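# Low sun on the Lurwood road – how do you deal with it?

**nerys_powell**

I drive from Hepburn to Lurwood for work and for part of the year the sun sits right over the road. I've cleaned the windshield inside and out and it still washes out. Visor down doesn't help when the sun is that low. Do people go another way, or just slow down?

**silvan_r**

I go that way too. The worst part for me is the crest, where you can't see what's past it.

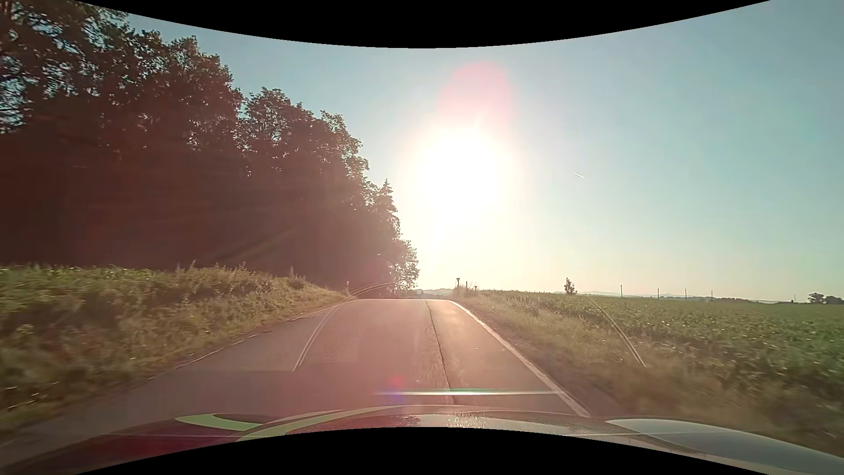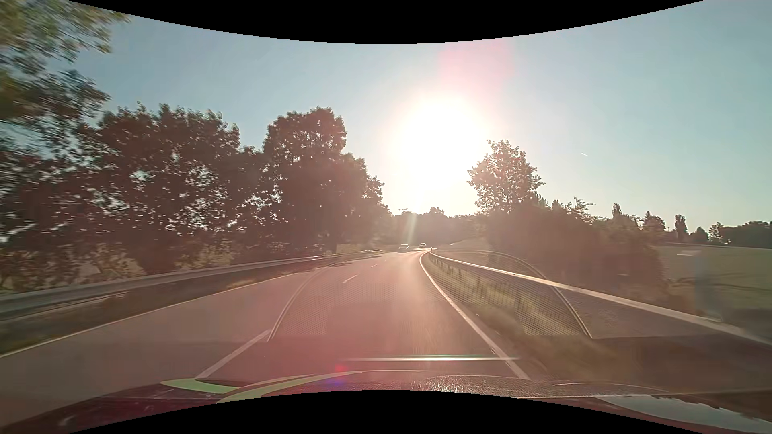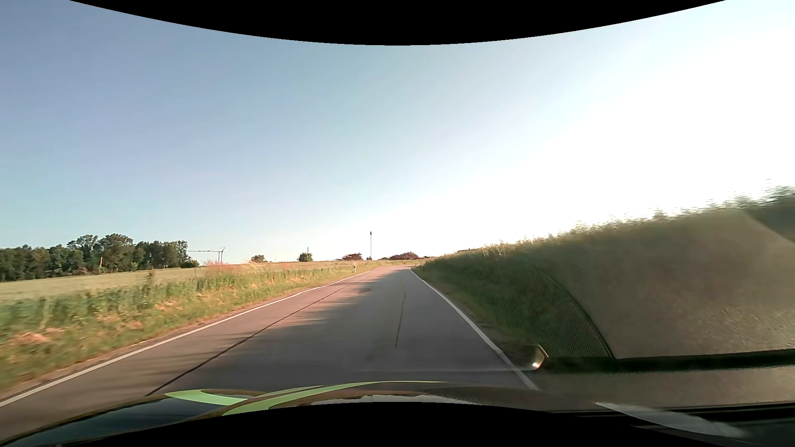

Three different stretches, same drive. The guardrail one is the easiest because you get a center line to follow. On the narrow ones I stay near the edge line and keep my speed down.

### Re: Low sun on the Lurwood road

**jguthrie**

I'd disagree about the guardrail stretch. It's wider, so people drive faster, and a pale car in that glare is hard to pick out until you're close. I'd take the narrow road any day.

**agnes_m**

Narrow road is worse in my book. No center line, and shadows lying across the pavement. I missed a pothole in stripes like that in October and paid for a new tire.

**silvan_r**

Fair point on the shadows. I still think the crest beats both of them.

**giang_d**

Polarized sunglasses. I keep 2 pairs in the car – one always ends up under the seat. Also check the windshield for fine scratches. Mine was pitted all over and I had it replaced. Big difference.

**nerys_powell**

Polarized makes my dash display go dark. Anyone else get that?

**giang_d**

Yes, on my old car. Tilt your head and it comes back. Plain tinted ones are fine too.

**jguthrie**

Or leave 10 minutes later. I go through Brotemville when I have to be on time. It adds 12 miles but there are trees on the sun side nearly the whole way.

**agnes_m**

12 miles each way is a lot of gas to avoid squinting.

**nerys_powell**

I'll try new glasses first, then Brotemville if that doesn't work. Is the bridge there open again?

**jguthrie**

One lane, with a signal. It's a short wait.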